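Subject: Re: [kevov-data] peel episodes, what counts as done?
From: Jitendra Semwal
Date: May 2, 2021

Hi all,

Replying to Saria's question from the list digest:

> We have been going through the kitchen set for the Kashyap
> training run and the end points don't agree. Some episodes
> stop when the gripper opens, some stop when both arms are
> back home. Which one should we treat as the end? Also, are
> the squash episodes in the same set as the orange peel ones,
> or should we load them separately?
>
> Saria

End point first. The rule is that an episode ends when both arms are back home. The ones that stop at gripper open were recorded before we wrote that down, and they are all in the first 9 sessions. Please don't trim the later ones to match. I would sooner mark the early ones as short and let the loader decide.

The bag task is where it matters most. The peel has to go into the paper bag, and the bag is narrow once there is fruit in it, so a release over the opening is only part of the job. If the recording stops there, the model gets no examples of backing the arm out past the rim.

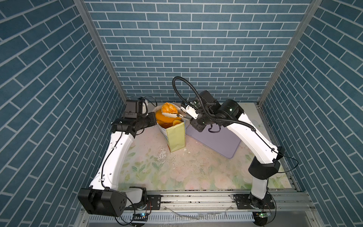

Bag task, right gripper holding a piece of peel over the opening.

On the second question, load them separately. They share the blue tile booth and the same mat, but the labels are different. Peel episodes have one label per piece. Squash episodes have one label for the whole contact, from first touch to release, and we only score the wrist views for those.
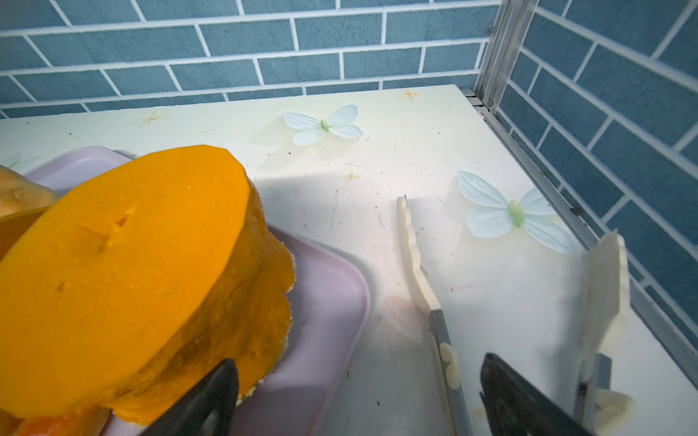

The set on the Trakden server is at 1,488 episodes with both tasks counted. I held back 20 for checking and those should stay out of training. The list is in the same folder as the labels. If you already pulled a copy, compare it against that list before you start a run.

Two things I still need from people:

1. If you drive the arms, write a note when you restart an attempt. A silent restart looks like a long pause in the joint log and I can't tell the two apart.

2. Don't wipe the mat between attempts – only between sessions. We want the crumbs and bits in the data.

I plan to freeze the format before September. Changes to the label names should come to this list before then.

Jitendra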